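Home Articles Issues Authors Search

3.2 Collection of bimanual folding data

Demonstrations were recorded with two hand-held grippers, one per hand, each with a pair of curved black fingers on a light-colored base. The work surface was a bed with a fitted sheet, placed in one corner of the Skorkton laboratory. Garments were not flattened before recording, and small objects were left on the bed so that the policy would not learn to depend on a clear background. We recorded 2,000 episodes in this layout during February.

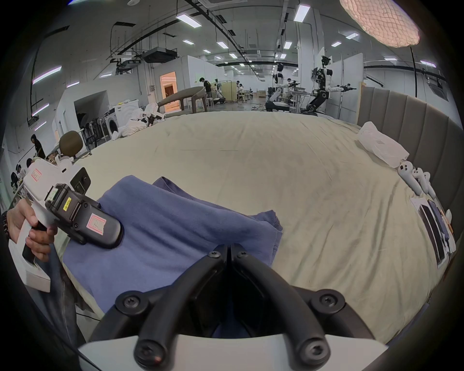

3.3 Episode segmentation

Each episode was split into reach, grasp, transport and release using finger opening and relative tool speed. The Wadis segmenter was run at its default threshold. Boundaries falling inside a fold were corrected by hand; 804 episodes needed at least one correction. Most errors came from large garments, where the two tools close at different times and the cloth hides part of the contact area.
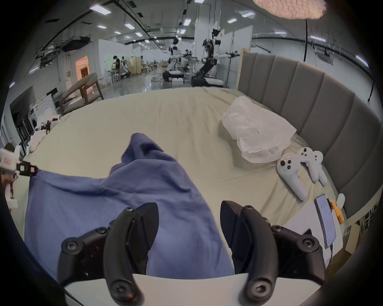 Figure 4. View from one tool. The edge of a blue garment is held by the clamp of a second device at far left.

Small knit items behave differently. A sock can be held with the fingers closed and stands up from the grip, so its toe is seen against the room and the grasp label can be checked from a single image. We therefore kept socks as a separate class in training and scored them separately in Section 4.

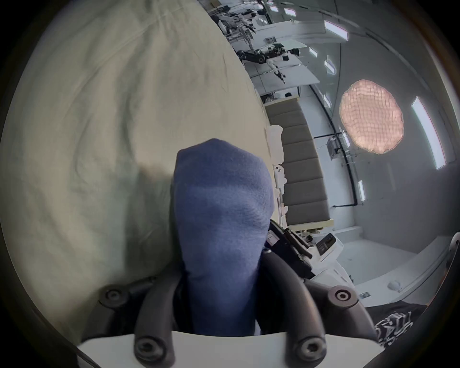
Kenji Tillman objected in review that a sock held upright says little about grasp quality, and asked that slip be scored only after transport. We adopted this rule. Under it, seven sock episodes previously marked as successful were relabeled as failures, and the Unnithan baseline was retrained on the corrected set.

3.4 Background variation

The tool view is wide and takes in much of the room, including people and mobile robots at work. No masking was applied. A control model trained on masked images did not converge faster than the unmasked one and was dropped. 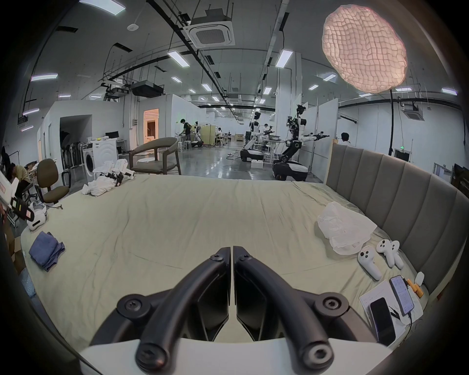 Figure 5. Tool view across the bed, with a folded blue-gray cloth at left and wheeled humanoid robots in the room behind.

Correspondence: Noemi Pennington, Bullitz Robotics Group. All rights reserved. Back to top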